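Kumden Student Robotics Project – Call for Participants
Posted Jan 6, 2023

The Kumden project seeks 4 students for its tabletop manipulation team. Work covers two-arm control, with five-fingered hands operating over a shared wooden table. 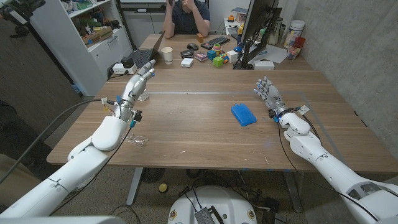

Participants commit to 10 hours a week through April. Each session produces a written log, reviewed by Sibel Ekinci. Prior coursework in control is useful – not required.

Current work includes fingertip contact with clear plastic items.
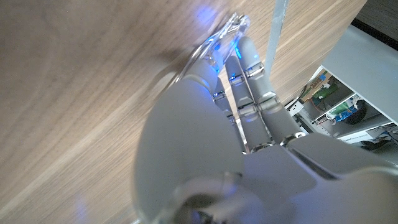
How to apply

Send a one-page letter and a code sample, 800 lines maximum, to the Kumden office.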